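Section 4. Recording with the Hand-Held Gripper
Jedlow Robotics Club, Student Handbook

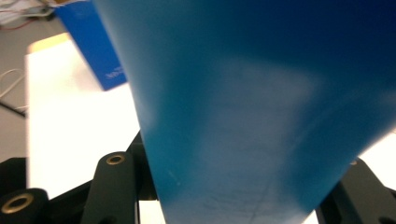 Figure 4-1. Blue plastic sheet at the gripper fingers, seen from the gripper camera.

Revised Jun 12, 2022. Replaces the loose pages that used to be in the red binder.

This section covers one recording session at the table, from setting up to handing in the files. Read Section 3 (Charging and Storage) first if you have not used the gripper before. New members record with a partner for their first two sessions.

4.1 What you need

Hand-held gripper, with camera mounted
Recording laptop and its charger
USB cable, the long one
Memory card from the labeled tray
Objects for the task you signed up for
Session log sheet
Microfiber cloth

The task list is posted inside the cabinet door. Pick a task that has an open line next to it and write your initials there before you start. The sheet tasks are the hardest on the list. Do at least one session with boxes or cups before you sign up for sheets.

4.2 Setting up the table

1. Clear the table of anything that is not part of your task or on the task card as background.
2. Wipe the tabletop.
3. Turn on the overhead lights. Use the same lights for the whole session.
4. Run the cables off the side of the table, away from where you will stand.
5. Place the objects as shown on the task card. Small differences are fine and you should vary the positions a little between takes.

CAUTION: Cables on the floor are a trip hazard. You will be looking at your hands during a take and not at your feet. Check the floor before every take, and ask your partner to move anything that has drifted.

4.3 Checking the gripper

1. Squeeze the handle all the way closed and let go. The fingers should open fully without help.
2. Look at the brass inserts in the fingers. Each one should sit level with the plastic. If one is raised or turns under your fingertip, tag the gripper and put it on the repair shelf.
3. Wiggle each finger gently from side to side. A little play is normal. Clicking is not.
4. Wipe the camera lens with the microfiber cloth. Do not use a shirt or a paper towel.
5. Connect the cable and start the Dastel recorder on the laptop.
6. Check the live view. You should see finger tips along the bottom of the picture with the work area beyond them.

NOTE: If the fingers are not in view, the camera mount has slipped. Loosen the thumbscrew, tilt the camera down, and tighten it again. Do not force the mount with the screw tight.

4.4 Recording a take

1. Enter the task number and your initials in the recorder. The club prefix, 3976, is filled in for you.
2. Hold the gripper above the table with the fingers open.
3. Press Record and wait for the beep.
4. Hold still for two seconds.
5. Do the task at an even speed. Move as if you were showing it to someone.
6. Return to the starting position with the fingers open.
7. Hold still for two seconds and press Stop.

A take can run up to 39 seconds. The recorder stops by itself at that point and marks the take as long. Long takes can be kept if the task was finished, but write "long" in the log.

If you drop the object, keep going and pick it up again. Those takes are useful. Mark them with a D. Stop only if something falls off the table or a hand other than yours gets in the way.

4.5 Sheets and other thin material

These steps were written by Isla McKinnon after the September sessions and apply to plastic sheets, folders, and card.

1. Start with one edge of the sheet raised or hanging slightly over the table edge.
2. Bring the fingers in with the sheet between them, then close slowly.
3. Pause once the fingers have closed.
4. Lift straight up before you turn.
5. Lower the far edge first when you put the sheet down.

NOTE: A large sheet can cover most of the camera's view once it is lifted. Leave it that way. Do not bend your wrist to look around it, and do not move the camera for sheet tasks.

NOTE: Glossy sheets pick up glare from the overhead lights. A pale band across the sheet is acceptable. If the entire sheet looks white in the live view, lower the exposure one step in the recorder and write the change in the log.

Scratches and scuffs on a sheet do not matter. Cracked sheets do, because the corners get sharp. Throw them out and tell Elsie Cosgrove so she can cut new ones.

CAUTION: Keep your free hand clear of the fingers when they close. They will not injure you but they do pinch.

4.6 Ending the session

1. Press End Session and wait for the green bar to fill. Do not unplug anything before it does.
2. Play back your first and last take. Check that both have picture and sound.
3. Write the number of takes on the log sheet, including the bad ones.
4. Copy the session folder to the Namboodiri drive.
5. Disconnect the cable and coil it loosely.
6. Return the gripper to its case with the fingers open.

The copy is slow when the folder is large. Anything over 2000 MB should be started before you clean up the table.

4.7 Common problems

Recorder says "No device"
Unplug the cable at the gripper end, wait five seconds, and plug it back in. If that fails, try the other port. The port nearest the hinge is unreliable on the older laptop.

Error 1184
The memory card is full or not seated. Push the card in until it clicks. If it is full, swap it and put the full one in the tray marked COPY.

Picture freezes during a take
Stop, delete the take, and restart the recorder. Takes before the freeze are safe.

Sheet slides out of the fingers
Wipe the finger pads and grip farther in from the edge. If the pads feel slick after wiping, replace them with a pair from the Dadano parts box and note it on the log sheet.

Questions about tasks go to Isla. Questions about hardware go to Elsie. Section 5 covers labeling your takes.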